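Irano's little music library is staying open late

2018-01-07

I've been a member of the Musico lending library on Dmytriv Street for years, so forgive me if I sound a bit giddy about this one.
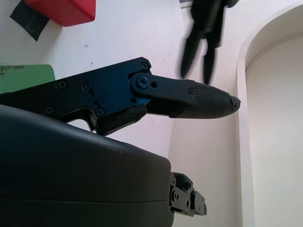

Evening hours are back

Starting this month, Musico will stay open until 9 in the evening, four nights a week. It used to lock up at 5, and if you have a job that meant you basically never got in there. I used to run over on my lunch break, grab whatever sheet music was closest to the door and run back (I own a photocopied tuba part I have no use for, and that's how I got it).

The town council signed off on the money in October, and I only found out when a flyer got tucked into a songbook I'd borrowed. The grant is 2,260 for the year. It covers the heating, the lights and one paid person at the desk after 5. I asked at the counter if it was really enough and got a shrug and a "we'll see in the spring."

More to borrow, too

If you haven't been in, the place lends out instruments as well as music. There are 794 items in the catalog right now, and the newest arrivals are 17 student violins that came over from the old Givis school when it merged with the one across the river. They've all been restrung, and the small sizes are going fast! I put my niece down for a half size and she's already behind someone else on the list.

Violins and guitars go out for 6 weeks at a time. You can renew once if there's no waiting list, and at the moment there's a waiting list for pretty much anything a kid can carry. Accordions, on the other hand, you can have tonight. Take two.

What it costs

Membership is the same as last year, and kids under 12 still join free. You need something with your Irano address on it, and a phone bill is fine. If you live outside town you can sign up too, but you'll leave a deposit on instruments, and you get it back when the thing comes home in one piece.

The practice room in the back is bookable during the new hours as well, in half-hour slots. Sign up on the sheet by the door. Drums are still a no after 7, on account of the apartments upstairs, and I say that as a person who once lived in one of them.

I'll be in there most evenings, probably hunting for the second page of something. The side entrance is the one to use after 5, and the bell sticks, so press it hard.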